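# 【ネタバレあり】『Malik』を観た人、ラスト10分の沈黙についてどう思いましたか

**投稿者:夜更かしの豆**

こんばんは、いつもは読むだけの者です。昨夜ようやく『Malik』を観まして、どうにも寝つけず、朝の五時にこの文章の下書きをはじめて、仕事から帰ってきていま続きを書いています。長くなりますがお付き合いいただけたらうれしいです。

まだ観ていない方のためにあらすじをざっくり。港町Dundardで小さなパン屋をやっている老夫婦のところに、十八年前に家を出て修道院に入った息子Malikが帰ってきます。帰ってきた理由は語られません。信仰を捨てたのか、休暇なのか、病気なのか、そこがずっと伏せられたまま、店の手伝いをして、母親と豆を煮て、父親とはほとんど口をきかず、そして最後の10分、三人が食卓について、食前の祈りを誰が唱えるのかを待っている。待ったまま、終わる。

私はあの10分がたまらなく好きでした。カメラは据えっぱなしで、音といえば外の風と、父親の鼻息くらい(あの鼻息!)。私自身は信心のある家で育って、いまはすっかり離れてしまった人間なので、あの「誰が言うの」という間が、実家の正月そのものだったんです。みなさんはどう受け取りましたか。息子は信仰を失っていたと思いますか。

---

**投稿者:三番館のもぎり**

豆さん、はじめまして。投稿ありがとうございます、読んでいてもう一度観たくなりました。

ただ、すみません、私はあの10分には乗れなかった口です。長回しが嫌いなわけではないんですよ。むしろ好物です。同じ監督の前作『Totari』の、羊飼いが坂を上っていくだけの場面なんて、あれだけで一本観たような気持ちになりました。でも『Malik』の沈黙は、観客に「さあ考えてください」と宿題を渡してくる沈黙に見えてしまって。105分の映画で最後の10分をまるごと宿題にされると、ちょっと身構えてしまうんです。

息子の信仰については、失っていないと思います。中盤、小麦粉の袋を運ぶ前に小さく手が動きますよね。十字を切りかけてやめたように私には見えました。

---

**投稿者:ぬか床**

もぎりさんの「十字を切りかけた」説、私は反対です。あれは汗を拭いただけだと思う。

というのも、そのあとの父親との場面で、息子は聖人の絵の前を素通りしているんですよ。母親は通るたびに軽く頭を下げる。父親は下げない。息子も下げない。つまり息子は父親の側の人間になって帰ってきた、だからこそ父親は息子が怖い、というのが私の読みです。父親は自分の不信心を、息子が修道院にいることで帳消しにしてもらっているつもりだったんじゃないでしょうか。その息子が自分と同じ顔をして食卓に座っている。そりゃ鼻息も荒くなります。

ちなみにうちの父も鼻息の荒い人でした。関係ないですね。

---

**投稿者:夜更かしの豆**

わあ、お二人ともありがとうございます。もう読みながら声が出ました。

ぬか床さんの「帳消し」という読み方はまったく頭になかったです。そう思って振り返ると、冒頭で父親が常連さんに「うちのは向こうでやってるから」と言いますよね。あれ、自慢だとばかり思って聞いていたんですが、言い訳にも聞こえてきました。怖い。あの一言のあと、お釣りを渡し間違えるのも、そう考えると妙に気になります。

もぎりさんの宿題の話もわかるんです。私も途中で一度、時計を見ました(ごめんなさい)。ただ、見たあとで恥ずかしくなって、その恥ずかしさが、子どものころ礼拝の最中に時計を見て祖母に膝をつつかれたのとまるで同じで。あの長さでなかったら、あそこまで連れていかれなかったと思うんですよね。

---

**投稿者:塩むすび右**

横から失礼します。Plevbyの回顧上映で観ました。あそこは席数71の小さな小屋なんですが、当日はほぼ埋まっていて、最後の10分のあいだ、誰かのお腹が鳴ったんです。しかもけっこう立派な音で。普通なら笑いが起きるところが、誰も笑わなかった。食卓の場面ですから、むしろ正しい音のように聞こえました。

家で配信で観るのと劇場で観るのとで、あの場面の印象はずいぶん違うんじゃないでしょうか。みんなで黙るのと一人で黙るのは別物ですから。もぎりさんはどちらでご覧になりましたか?

それと信仰の話ですが、私は無宗教で、祈りの習慣もまったくない家の育ちです。それでもあの食卓は苦しかった。うちでいえば、父が亡くなったあとの最初の食事で、誰が「いただきます」を言うのか、というあの感じです。ですから私には、宗教の映画というより家族の中の役割の映画に見えました。

---

**投稿者:三番館のもぎり**

塩むすび右さん、痛いところを突かれました。配信です。しかも二回に分けて観ています。前半を夜に、後半を翌日の昼に。お恥ずかしい。

お腹の音の話、とてもいいですね。そういう上映に居合わせたら、私の評価もひっくり返っていたかもしれません。でも、ここは少し頑固に言わせてもらうと、「劇場でないと成立しない」というのは、褒め言葉であると同時に弱点でもあると思うんです。『Totari』の坂道は、台所で洗い物をしながら観ても(観たんです、実は)ちゃんと胸に来ましたから。

あと「家族の役割の映画」には半分だけ賛成です。それだけなら修道院でなくても、船乗りでも出稼ぎでもよかったはずで。祈りという、声に出した瞬間に本気かどうかを問われてしまう言葉だから、三人とも動けないんじゃないでしょうか。「いただきます」は、本気でなくても言えてしまう。そこは大きな違いだと思います。

---

**投稿者:ぬか床**

いや、「いただきます」だって本気を問われるときはありますよ。塩むすび右さんの書いた食事がまさにそれでしょう。もぎりさん、そこはちょっと雑じゃないですか。

と噛みついておいてなんですが、修道院でなければいけなかった、という点は私も同意見です。監督の短いインタビューがパンフレットに載っていて、手元にあるので要約しますね(830円、買う価値ありです)。脚本の段階では、最後に母親が祈りを唱えることになっていたそうです。撮影もした。けれど編集で声の出る手前で切った。母親に言わせてしまうと、男二人が助かってしまうから、と。

これを読んで、私は自分が父親と息子ばかり見ていたことに気がつきました。あの場面でいちばん待たされているのは母親なんですよね。料理をつくったのも彼女ですし。

---

**投稿者:三番館のもぎり**

雑でした。ごめんなさい、塩むすび右さん。あれは取り消します。

パンフレットの話、知りませんでした。男二人が助かってしまう、か。うーん、それを聞くと宿題という言い方も引っ込めたくなってきますが、もう一度観るまでは保留にさせてください。監督の言葉を読まないと届かないものを、映画の手柄にしていいのかという意地もまだ少し残っています。

---

**投稿者:塩むすび右**

いえいえ、気にしていませんよ。むしろ「声に出した瞬間に」のくだりは、帰り道にずっと考えていました。

母親といえば、彼女が一度だけ一人で祈る場面がありましたよね。明け方の店で、窯に火が回るのを待ちながら。字幕が出ないので何と言っているかはわからないんですが、短いんです、とても短い。あれだけすらすら祈れる人が食卓では黙っている、と考えると、彼女は言えないのではなく、言わずに待ってあげているのかなと。息子のためなのか夫のためなのかは、私にはまだ決められません。

---

**投稿者:夜更かしの豆**

みなさん、本当にありがとうございます。お茶を三杯おかわりしながら読みました。

塩むすび右さんの、明け方の祈りの場面! 私はあそこを、ただきれいだなあと思って流してしまっていて、まったく悔しいです。字幕がないのは、観客に聞かせるものではないから、ということなのかもしれませんね。祖母も、一人で祈っているときは何を言っているのか聞き取れない人でした。食事の前だけ、やけに朗々としていて。子どもの私は、大きい声のほうが本物だと思っていたんですが。

それで、最初の質問に自分なりの答えを書いておくと、息子の信仰がどうなったかは、昨夜よりもわからなくなりました。かわりに、父親のことが少し好きになりました。もぎりさん、二回目を観たらぜひ感想を聞かせてくださいね。途中で切らずに、できれば夜に。私も七月の連休に母を誘って観直すつもりです。母は寝るかもしれませんが、それはそれで。

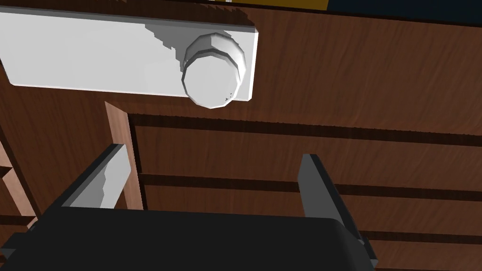

**投稿者:ぬか床**

お母さまと観るなら、先に『Totari』のほうをおすすめします。あちらも祈りの場面はありますが、羊がたくさん出てくるぶん、観終わったあとに話すことがいくらでもあるので。『Malik』を親と並んで観た私は、そのあとの夕飯で誰も箸をつけず、ずいぶん気まずい思いをしました。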